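The gripper stopped letting go

August 20, 2019

We lost most of a session to a release fault. The arm picks up clothes, moves them over and sets them down. At pick 1244 the log said "open" and the fingers had not opened. The arm went on to the next move with cloth still held in the pivot. 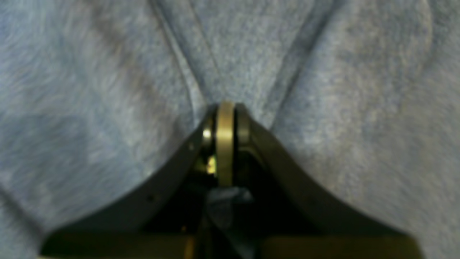
Lensa Berhe hit the stop before it pulled tight. Nothing tore and no one had a hand near it, but the software didn't catch the fault at all. It trusts the open command and never checks the finger position afterward. I wrote that part, so that one is mine.

Tekle Tefera thinks fuzzy fabric is the trouble - the nap works its way in beside the hinge and drags. I'm less sure. We had the same fault on smoother knits, 4 times in 38 tries, and on those the motor current went up well before the arm moved.
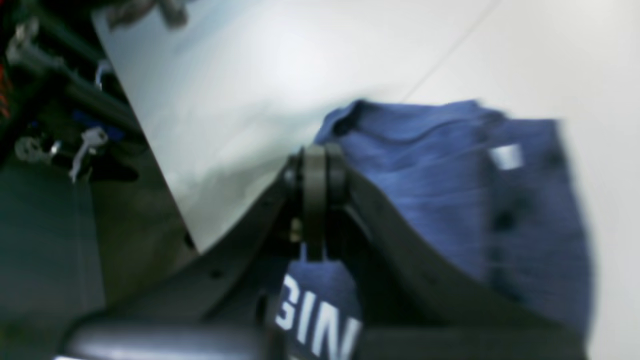

For now I've added a position check after every open, and the arm halts if the fingers are short of the limit. Speed is down too. Iara Ulloa wants a thin guard over the pivot, and she has asked the shop in Bindirberg for a price. They say September. Until then, power comes off before anybody pulls cloth out by hand.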